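Keep the Fruit Out Where You Can See It

Saturday, November 27, 2021

I have lived in three rented flats and one house, and in all of them the argument about fruit has been the same. One person wants it in the fridge, in the drawer at the bottom, where it lasts. The other wants it out on the worktop. I am the other person, and I think I am right, though I will admit the fridge people have a case.

Their case is simple. Cold fruit keeps longer. A lemon in the fridge drawer is good for weeks, and the same lemon on the side will start to go hard sooner than that. Fruit costs money and throwing it away is a waste. I don't dispute any of it. What I dispute is that keeping fruit for as long as possible is the point of buying it.

When we lived in the flat on Skinard Road I did it the fridge way for two years. I bought a net of mandarins most weeks in winter and put them in the drawer, under the carrots. I'd eat one or two on the first evening and then forget them. By the time I pulled the drawer out to look for something else, there would be a soft one at the bottom and a grey patch on the one beside it. They had kept very well until then. It made no difference, as I hadn't been eating them.

Then the fridge broke, on a Friday in February, and the man from Anozie couldn't come until the middle of the next week. Everything that could live outside it had to. The mandarins went on a plate next to the kettle and were gone by Sunday night. I bought more on the Monday and those went too. I have kept them out ever since. 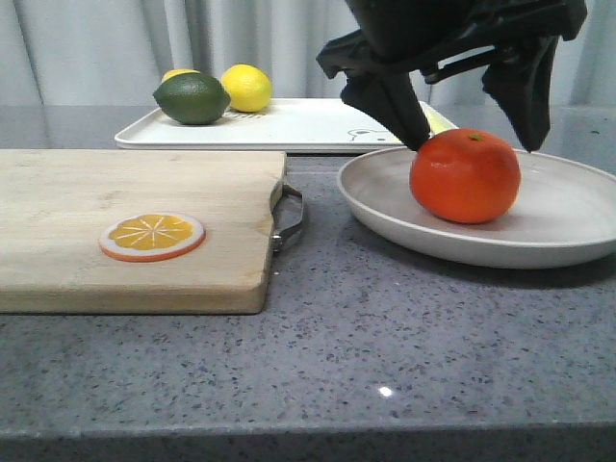 People will say that this only works if you have the space, and plenty of kitchens don't. Ours at Skinard Road had a stretch of worktop hardly longer than my arm, and half of that was the drying rack. But a plate takes up very little room, and most of us give far more than that to things we use once a month. I had a bread machine on the side for years. It cost more than I want to say and I made four loaves in it.

I would also say a plate or a tray is better than a bowl. This is a small matter but I feel strongly about it. A fruit bowl looks nice in a shop, and the deep ones hold a great deal, and that is the trouble with them. Whatever is at the bottom stays at the bottom. You put new fruit on top of old fruit and take from the top, so the old fruit never gets its turn. On something flat you can see all of it, and if a lemon has a brown mark on it you know to use that one today.

It limits you as well. When the tray is full, you have enough. The Asomance shop near us sells lemons in big bags because it's cheaper by weight, and I used to fall for that every time. Now I buy them singly and pay a bit more for each. I spend less over a month, as far as I can tell, and I've stopped finding dried-up halves behind the milk.

Lemons and limes are where I get the most disagreement. My wife says they aren't for eating in the way a mandarin is, so there is no need for them to be in view. I find the opposite. If there's a lemon next to the chopping board, I will squeeze it over the fish or the greens. If it's in the drawer I'll decide that supper is fine without. The food is duller and I have saved myself five steps.

There are exceptions. Berries go in the fridge, and so does a cut melon. In a heatwave I put nearly everything away and don't argue. I keep bananas apart from the rest, on the windowsill, because they hurry everything else along. I wouldn't leave fruit in full sun, or right beside the cooker where it gets warm and greasy.

At the house in Flekeck we have a proper larder, cool and dark, and visitors tell us it would be perfect for fruit. I'm sure it would. We keep the tins in there, and the spare potatoes, and the bread machine.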